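Cell rules, second try

26 Sep 2024

Quick one, typing this between runs. Teresa Carrilho asked me to write down the rules we use on the two-arm table so the Neves people can copy them, and my first version was 16 pages and nobody got past page 2. Fair enough. So, short version. Blog version.

Clear the reach before you enable. Both arms, not just the one you plan to move. Hands out, sleeves out, coffee out. Say "enabling" out loud and wait for an answer. A nod doesn't count, the other person might be nodding at their screen.

One person owns the stop button per session. Name goes on the sheet. If you're leaving for the bathroom you hand it over, and the new name goes on the sheet too. I know. Do it anyway.

Speed. We cap at 20 percent for any new task, whatever the software lets you set. Stays there until two clean runs in a row with someone watching. Sustov had a higher number in their old guide and I've asked them where it came from, no answer yet.
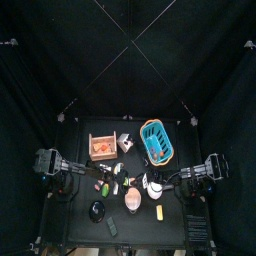

Cables are the one I get grumpy about. Every loop gets checked at full stretch and at full fold, both arms, before the first run of the day. Not by eye from the chair. Get up and look. We lost most of an afternoon at Cendby to a connector that had been getting tugged a tiny bit every cycle, and it's in the log as item 223 if anyone wants to read me complaining at lenght.

Objects. No glass, no real knives, nothing with liquid in it. Chipped stuff gets thrown out the same day. If an item falls on the floor it stays on the floor until the arms are disabled, I don't care how close it is to your foot. Restock only with motion off. And write down what you swapped, otherwise the next person compares their runs to yours and draws the wrong conclusion.

Logging a near miss: one line is fine. Time, which arm, what happened. No blame, no essay. The old Bumitz form had a box for "root cause" and people just stopped filling it in, myself included, so I dropped the box. We can work out causes later with the log open.

Still arguing about: whether a person working alone can run anything at all. Teresa says no, full stop. I think slow replays with the door open are ok if someone is in earshot. She's probably going to win this. Until its settled the rule is two people.

Also need a proper rule for software updates. Right now it's "don't update before a demo" which is more of a scar than a rule. Will try to write something by November.

Ok, they're waiting on me. Send corrections, especially from the Neves side, and please put the rule you're complaining about in the subject line.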